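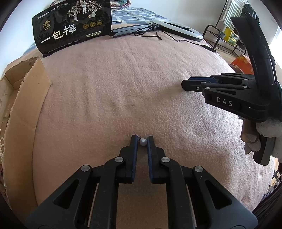 The little gray ball on the pink fleece blanket, before anything got put away.

How I clear off a blanket that has turned into a table

If you live in a small apartment, you know how this goes. You spread a blanket out on Saturday because it's cozy, and by Wednesday it's holding your snacks, your laptop, a cardboard box you meant to flatten, and one tiny thing you'd be really sad to lose. Mine is pale pink and fleecy and it is basically my desk at this point. I've gotten pretty quick at clearing it, so I'm writing down how I do it (Maxine Paewai asked me twice, hi Maxine!).

What you'll need

A small jar or tin with a lid
A towel
A clip for snack bags
A twist tie or a strip of Velcro for cables
A lint roller, or a damp rubber glove

Step 1: Rescue the tiny stuff first

Fleece eats small things. The gray ball in the photo is the size of a marble, give or take, with a bit of reddish thread on it, and if I'd picked up one corner of that blanket it would have shot off under the radiator. So before you lift, shake, or straighten anything, run your eyes along the creases. Small stuff likes to sit right down in those folds. Then pat the whole blanket with a flat hand, slowly, from one end to the other.

Everything you find goes in the jar. Don't sort it now! I used to stop and sort, and then I'd be sitting there at 11 at night with a pile of beads and no clean blanket. If something has a thread on it, wind the thread loosely and put it in a scrap of tissue before it goes in, or it'll grab everything else in there.

Step 2: Electronics and cables

Follow each cable with your hand from one end to the other before you pull on it. Black cable on a pink blanket is easy enough to see, but it dives under folds and you can drag half your stuff with it. Unplug, coil it in loops as wide as your hand, and tie it. I keep the tie on the cable all the time now so I don't have to hunt for one.

Laptops and tablets go to a hard surface, and please do it before the snacks. Fleece blocks the vents on a lot of laptops anyway, so it isn't a great home for them.

Step 3: Snacks

My current bag is a 500g one, which is a lot of bag, and it stands up on its own so nicely that I forget it can tip. Squeeze the air out, fold the top down twice, clip it, and walk it to the kitchen. Actually walk it there. Setting it on the floor next to the blanket doesn't count (I have tested this plenty).

Step 4: The box

Look inside before you do anything else. Once it's empty, decide if it's still a good box. If the flaps are torn and fraying, it's done. Cut the tape along the bottom, press it flat, and put it by the door. A frayed box also sheds little brown crumbs of cardboard, and they stick to fleece like crazy, so lift it straight up and don't slide it.

If you do want to keep it, I like the ones from Kirnari, my corner stationery shop, because they fold flat again.

Step 5: Clean the blanket

Now you can finally pick it up. Bring the four corners together so any crumbs end up in the middle, carry it outside or over the tub, and shake. Lay it back down and go over it with the lint roller in one direction. Out of sheets? A damp rubber glove works great, and my friend Tetteh swears by a barely damp towel.

When it needs a real wash, I do cold water, gentle cycle, 800 spin, no fabric softener. Softener makes mine go flat and kind of greasy. Hang it to dry. Low heat is okay if you're in a hurry, but high heat ruins that soft bumpy texture and it doesn't come back.

Step 6: Go through the jar

Do this the next day with a cup of tea, over a tray with a rim. Beads in one bag, hooks and rings in another, mystery pieces back in the jar until you figure out what they fell off of. I still have a brass screw from May, so if it's yours, let me know.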